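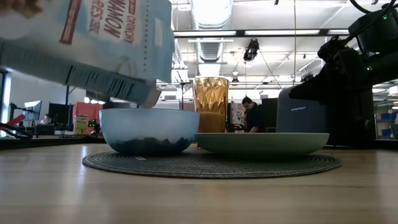 *Cinnamon cereal going into the deep blue bowl, with the wide green one next to it on the mat.*

**To:** Flirnley Breakfast List
**Subject:** Re: bowls too wide? and a mat question

Hi all,

Tarek, your message landed while I was eating cereal, so you're getting a long answer! I'm quoting the whole thing because a few people told me it went to their junk folder.

> On November 15, 2022, Tarek Haddad wrote:
>
> Hello everyone,
>
> We moved to Brakau over the summer and I'm still sorting out the kitchen. The table is smaller than the old one and breakfast has turned into a bit of a pile-up. The cereal box ends up on top of the bread, the juice has nowhere to go, and somebody's elbow always finds the milk.
>
> Here is what I'd like to ask. Our Herkia bowls are the wide, shallow kind. I like them for soup but the cereal goes soggy before I get to the bottom, and if you pour with any confidence it skips right over the rim. Does anybody use a deep bowl and a shallow one at the same place setting, or is that silly for a weekday?
>
> Also, round mats or rectangular? I have a chance at a set of round ones from the Mansour market. My wife thinks they waste space at the corners. I think they look friendlier, but I've been outvoted before.
>
> Last thing. Where do you all keep the box once you've poured? On the table or back in the cupboard?
>
> Thanks, and sorry for so many questions in one go.
>
> Tarek

It isn't silly at all! I've been setting the table with one deep and one shallow for most of this year and I'd have a hard time going back. The deep one gets the cereal. The shallow one gets everything else -- toast, a piece of fruit, the peel from the fruit, the crust my daughter has decided against that day. Before, all of that went straight onto the table or onto a paper towel, and I was wiping up crumbs until lunch.

About the soggy part. I don't think it's all the width of the bowl. It's that in a wide bowl the milk spreads out and you pour more than you need to make it look right, and then everything is sitting in it. With a deep bowl the cereal stacks up, the milk stays down at the bottom, and the top layer keeps its crunch for a good while. I pour the cereal first, milk second, and I pour the milk down the side and not over the top. (I know there are milk-first people on this list. You're welcome here. I just can't help you.)

As for the skipping over the rim, try bringing the box right down to the bowl before you tip it. I used to pour from way up high like I was watering a plant. Get the mouth of the box just over the rim, tilt it slowly until the first pieces start to slide, then hold it right there. If the inner bag has crumpled up and is blocking things, stop and straighten it out. Shaking the box is how you end up with nothing, nothing, nothing, and then all of it.

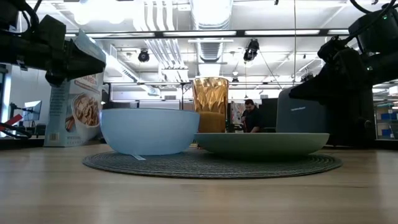

Nabil Zein thinks I've got the box question wrong, by the way, and asked me to pass it along as he's having trouble posting. He says the box should go back in the cupboard the second you've poured, that a box on the table is an invitation to a second bowl, and that in his house they were going through cereal at a terrible rate until he started putting it away. He also says round mats are fine but only if everybody gets their own, and that sharing one mat between two people leads to arguments over the glass.

Fair enough on the mats, Nabil! On the box, though, I'm going to stand my ground. An invitation to a second bowl is exactly what I want at breakfast. I keep ours standing up toward the left side, behind where the bowl goes, and it works well there because I pour with my left hand and it's a short trip. If you pour with your right, swap it over. The thing I wouldn't do is lay it flat. You lose table space, and the crumbs at the bottom of the bag all migrate to the opening.

Tarek, on round or rectangular, please go and get the round ones before somebody else does. Your wife is right that you lose the corners. But the corners of a rectangular mat were never doing much for me anyway. With a round one, a deep bowl on the left and a shallow one on the right fit side by side, and the glass tucks in behind, in the dip between the two rims. It's a nice little triangle and you can reach all of it without moving your elbow much, which sounds like it might be of interest in your house.

I'm very fond of the coiled, woven kind in dark gray. They're thick enough that a bowl doesn't slide or clack when you put it down, and gray makes whatever you put on it look better. I have pale blue and pale green on mine and they both look like they cost more than they did. The one drawback is that crumbs get down in between the coils. I take mine to the back step and give it a couple of hard slaps against the railing, and for anything sticky I use an old toothbrush and some dish soap, then let it dry flat. Don't hang it over a chair to dry. I did that once and it had a fold in it until December.
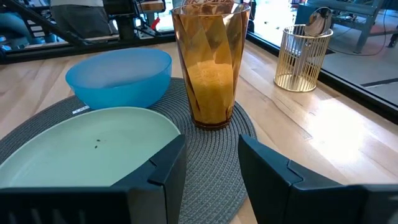

Then there's the glass. If your mats are going to be gray and your bowls are going to be cool colors, I really think you should have one warm thing on the table, and a glass is the easiest place to put it. Amber is my pick. Amber with some kind of cut or faceted pattern is even better, as it catches the light in the morning and you get to feel fancy while drinking juice in your socks. The pattern gives you something to grip, too -- a smooth glass and buttery fingers are a bad combination.

I'd go with a 16-ounce tumbler if you have room for it. Yes, it's big. But I only fill mine partway, and that leaves space for anything that froths up. My smoothies used to come right over the top of the little juice glasses we had, and then the mat had to go out to the railing again.

If you like a second drink at breakfast, I'd put that one in a clear glass so you can tell them apart while you're still half asleep. It sits farther back, off the mat, and it's the first thing I clear.

The other thing I've changed is the order I do it all in, and this might help with your pile-up. I used to bring everything to the table at once and then try to make room. Now the mat goes down first, before anything else comes out of the cupboard. Then the bowls, then the glass, and only after that the food. You can see right away whether there's room for the bread or whether the bread needs to stay on the counter. Start to finish it takes me almost 15 minutes with the toast, and most of that is the toast.
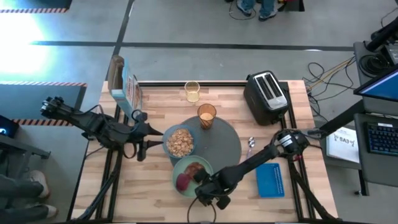

I do keep the toaster on the table, at the back right, and I know that's another one people feel strongly about. For us it's the difference between hot toast and toast that has been carried across a room. Turn it at a bit of an angle so that you can get at the slots from where you're sitting, and make sure the cord isn't running anywhere near the glasses. If your outlet is on the wrong wall, skip it and use the counter. It isn't worth an extension cord where kids are climbing in and out of chairs.

The spoon goes on the right, straight on the wood. I tried it on the mat for a while and it kept getting trapped under the edge of the shallow bowl.

For fruit, I've gone off slicing it ahead of time. A whole plum next to the toast is prettier, it doesn't leak into the bread, and if you run out of time you can put it in your pocket and go. Pears work too, though less well in the pocket.

One thing I'd love to hear from the rest of you about is washing up. A deep bowl that has had cereal in it and then been left until evening is a miserable job, worse than a pan. I fill ours with warm water as soon as we're done, but there are two of us doing the dishes on different days and one of us forgets. (It's me.) Does anyone have a trick for dried-on flakes that doesn't scratch plastic? I've heard baking soda and I've heard a damp cloth left in the bowl, and I haven't tried either.

Tarek, tell us what you decide on the mats! And if there are any extra round ones left at Mansour, I could be talked into a pair. I can pay you back by mail or bring you a bag of plums next time I'm out your way.

Nabil, if you're reading this, check whether you're signed up under your old address. That was the trouble when my own posts stopped going through last spring.

Happy breakfasts,
Your friend in Flirnley with the long emails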